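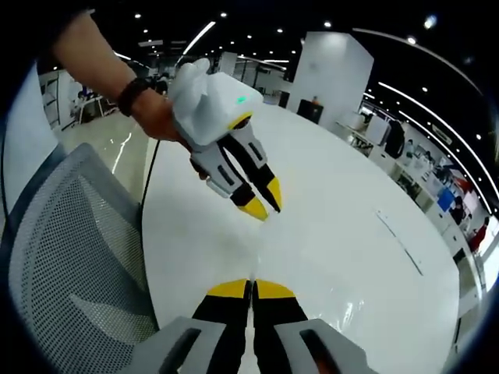
Rehema Kimaro did not plan to build two grippers. "I wanted one, for my own table at home," she says. "Then I saw that with only one you learn very little."

She began in April, in the shared workshop at Massawe, where a member pays 37 a month and can use any desk. The project is called Kodia. Each gripper is held in the hand and has two black fingers with yellow tips.

The tips gave her the most trouble. "I made 53 of them before I was satisfied. The first ones were too hard, and a thin cup would turn between them."
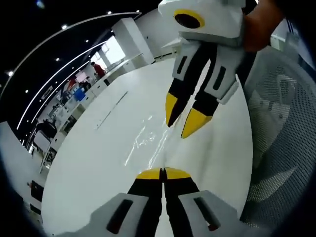 She prefers to test with a second person. "When I hold both, my hands help each other and I don't notice it. Another person is late, or a bit too high - and then I see what the fingers can really do."

I asked about the cost. She keeps a notebook, and the motors are on the first page. "The cheap ones from Burnix lasted 3000 closings. I was told to expect more, but for this price I can't complain."

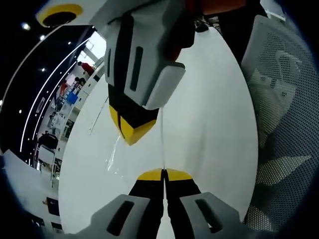

The housing is now in its fourth version, and she wants to make it lighter before she shares the drawings. "My wrist is tired after one hour. I would like to work the whole morning."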